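Handout 6: Comparing two-finger grippers on irregular soft objects
Laboratory unit, second half. Revised 07/03/2020.

6.1 Purpose

Earlier handouts dealt with rigid blocks and cylinders, for which the contact area can be worked out from the drawing. This one deals with objects whose surface gives way or is broken up by ribs, nubs or folds. The task is to compare two hand-held grippers, referred to throughout as the Uvico and the Cekus, and to write down which differences come from the linkage, which from the pads and which from the wrist camera.

Both grippers have two fingers and are worked by a trigger. The Uvico has a parallel linkage, so the pads stay parallel over the whole stroke. The Cekus has a single pivot on each side and its pads toe in as they close. Students who have used only the Uvico tend to place the Cekus too far from the object, and the tips then meet before the pad faces do any work.

6.2 Contact on a broken surface

Take a pad of area A pressed with force N against a flat face. The friction limit is μN and does not depend on A in the simple model. On a nubbed rubber surface the simple model fails in two ways. First, the load is carried by the tips of the nubs, which bend sideways before they slip. The object can therefore shift in the grip with no true sliding. Secondly, rubber does not have a constant μ; the value drops as local pressure rises.

In practice a slow pull gives a force curve with a soft shoulder before the peak. Record the shoulder and the peak separately. Reports that give a single "slip force" cannot be compared with each other and will be returned.

6.3 Camera settings

Each gripper carries a camera looking along the fingers. Exposure is fixed for the session. With automatic exposure a bright floor at one side darkens the pads, and the pad edge is then lost against the shadow between the fingers. Choose the setting so that the edges of both pads can be traced by eye, and accept that bright background areas may clip.

Focus is set at the pad tips. The nearer parts of the linkage will be soft. This does not matter for the pose estimate, which uses only the pad corners and the outline of the object.

The calibration file from the earlier rig (3928 frames, recorded with the Saab mount) may be used for the Uvico only. The Cekus camera sits further back and needs its own file.

6.4 Procedure

Set the controller to 600 for the first series and 800 for the second. These are raw drive units; the conversion to newtons is on the bench sheet and differs between the two grippers.

Grip the object across its narrowest section, pads level with each other.
Hold for 10 seconds before pulling.
Pull along the long axis of the object, then across it.
Release fully, turn the object end for end, and repeat.

Do not wipe the pads between pulls within a series. Wipe them between series.

6.5 Orientation and background

Long objects with a waist are gripped upright, with the wider end above the pads. The waist gives some mechanical stop as well as friction, and the two must not be lumped together. If the wide end comes to rest on the pads during an axial pull, mark the run S (stopped) and leave it out of the friction average. 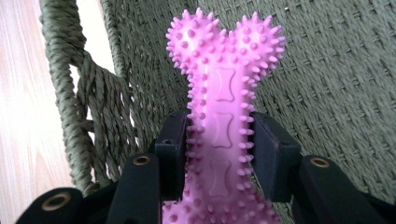 Backgrounds should vary from run to run. A plain bench gives a flattering result for the outline tracker, and groups who tested only on the bench last July had errors several times larger once the work moved to furniture. Woven and braided surfaces are the hardest case, as the tracker picks up the weave as a set of false edges. Strong colour contrast between object and background helps, but fine projections along the outline still cause it to jitter. The Latia filter in the analysis folder smooths the outline over five frames. Report results with and without it.

6.6 What to hand in

One table per gripper, with shoulder force, peak force, direction of pull and drive setting. One plot of outline error against background type. A paragraph on toe-in — Cekus only — stating at what opening the pad faces became parallel and how this was measured.

Runs marked S are listed separately at the end of each table. Raw video stays on the laboratory drive.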